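Two-Arm Robot Demonstrations (Ziver Open Day)

5 min read

A two-arm robot demonstration is, in plain words, a session where a pair of robot arms does a chore at a table while people stand there and watch. I'm writing this entry for our wiki because I went to the one at Ziver's open day on January 10, 2026, and the old page had two lines on it and a dead link. So this is part article and part me telling you how it went. Feel free to edit out the chatty bits (I hope you don't!).

Background

Ziver is a small workshop that builds and trains arms for light handling work, mostly picking up household things and putting them somewhere else. They share a building with Pernton, who do motors, and the two companies open their doors together. Visitors sign in at the Pernton side and walk through, so if you go looking for a Ziver sign on the street you'll pass the building twice like I did.

The arms are trained by copying people. Someone moves the robot through a job many times over, the computer keeps a record of every try, and later a program learns to do the job from those records. Virgil Sandu ran the tour and he kept coming back to this, because every group asked him who had "written the moves." Nobody types them in one by one. A person shows the arm, over and over, and Virgil said his shoulders could vouch for that.

The table

The demo station is a lot plainer than I expected. I'd pictured flashing lights and glass! What you get is a dark table with a black cloth behind it, one arm on each side, and a few things to pick up. The cloth keeps the room out of the background, so the program doesn't get distracted by people in bright coats walking past. I was wearing a yellow one and felt a bit guilty until Virgil explained that.

The grippers face each other across the table. Each has two fingers, and the finger plates have triangles cut out of them, which makes them look a little like bits of a bridge. I asked if the holes were there for looks. Lenuța Barbu, who had worked on the hands, told me they save weight, and a lighter hand is easier to stop quickly.

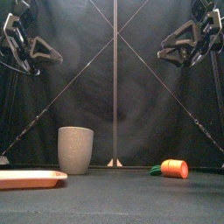 Lenuța also told me that choosing the objects takes longer than people think. The team wants shapes that ask for different grips, so a cup is good, since you can take it by the rim or around the body, and toy food is good because it's cheap and comes in silly shapes. A toy carrot has a fat end and a leafy end, and the arm has to settle on which part to grab. Trays are for putting things into. The team also moves everything around between tries, otherwise the arm would just learn one spot by heart and reach for it forever, cup or no cup.

How a session runs

My group had 11 people in it, which was the limit. A session goes like this:

The operator sets out the objects and steps back behind the tape.
Both arms go to their waiting position, up above the table with the jaws open.
The operator starts the run, and the arms do the job or they don't.
Everything gets put back in a new place and off they go again.

We watched 5 runs. Three of them worked from start to finish. On one the arm dropped the carrot well short of the tray, and on the other it stopped in midair and just stayed there, thinking (or whatever we're supposed to call it). A kid near me said "come on, you can do it" and the whole room laughed. Virgil let it wait a bit and then ended the run. I liked that they left the bad ones in. I've been to demos where you only get to see the one perfect take, and I learned less.

The pace surprised me too. These things are slow! A person could clear that table in a couple of seconds. Virgil says speed can come later, and that a slow arm gives you time to see what went wrong.

Common questions

Can visitors drive the arms? Not during the main sessions. There was a small practice arm in the next room where you could have a go, and the line for it was long. I got 2 turns and knocked over a foam block both times.

Is it loud? No, you can talk over it easily.

When is the next one? They told us September, and sign-up goes through Pernton.

See also: Pernton motor workshop; Learning from demonstration; Grippers

Contact the editors | © Ziver Visitors' Wiki | Back to top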